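Handling Technician, Mixed Small Items (2 openings)
Zostavent, Basix program
Posted April 28, 2021

Zostavent is converting its manual sorting benches to assisted handling. Under the Basix program, sorting staff work with hand-held grippers, and the recorded motions are used to set up the automated cells that will take over part of the line. Current sorters keep their grade and move to setup, checking and exception work. These two openings cover the added hours during the changeover.

The work is done seated or standing at a table, with everyday objects of mixed shape and stiffness: film wrappers, fruit, soft toys, foil.
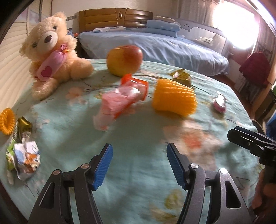 Each item is approached, gripped, moved and released at an even pace. Dropped items are logged and repeated. The target is 232 completed picks per shift, and the Cunotis site reached 1,168 in its first week. Pace is reviewed by the shift lead and is not tied to pay.

Disposal tasks are part of the rotation. Operators clear wrappers and scraps from the table into a bin and note any item the gripper fingers cannot hold. 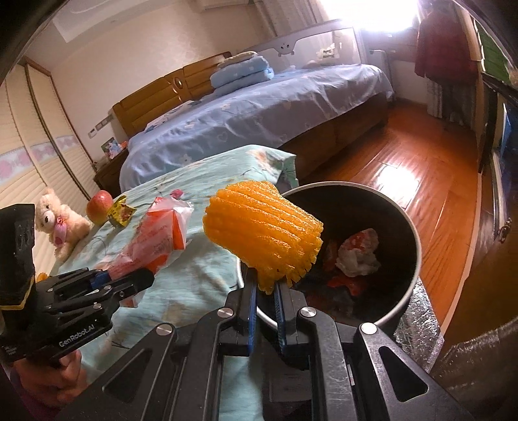
Gripper holding a ribbed orange-yellow piece at the bin opening.

Requirements:
Steady use of both hands
Able to follow a written task sheet
Basic computer skills for log entry
No robotics background needed

Terms: 6-month contract, day shift, paid training. Technicians who finish the contract may apply for cell operator posts at the Gauthier building.

To apply, send a resume and a short note on any bench, packing or sorting work to the Basix hiring desk. Applications close at the end of the month.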